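Filed under: Local / Reuse & Swap

Jorar dish swap is back in June, and this time it's tableware only

The Jorar swap shelf reopens next month with one rule change: no clothes, no books, no lamps. Plates, bowls, mugs, cutlery and jars, thats it.

Organizer Iona Strachan said the last round took in 2,031 pieces, most of them gone by closing. "People want color now. Orange goes first, then anything green," she said. Sets that don't match are fine. Chipped rims, no.
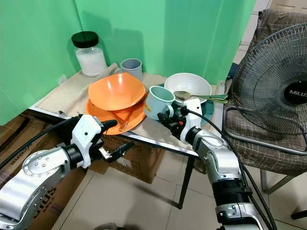
Page last changed: June, 4:10 pm

An orange bowl on its orange plate, a mint-green mug, a white bowl on a teal plate with a metal spoon laid across it. Mixed place settings like that are what the shelf is after, says Strachan. Jars with lids are welcome too, full or empty, but write on the lid what's inside. White stuff in a jar could be sugar or salt and last year somebody found out the hard way.

Limit is 67 pieces per household on the drop-off side. Take home as much as you can carry in 2 bags. Wastia is lending 200 crates for sorting, and Ilona Lengyel will run the wash station at the back of the Domen building. Bring things clean anyway, the line for the sinks gets long.

Lunch from Thái from noon, cash or card. Doors open 10 am, drop-off closes at 3 pm sharp. Parking on the street side only, the yard is needed for teh crates.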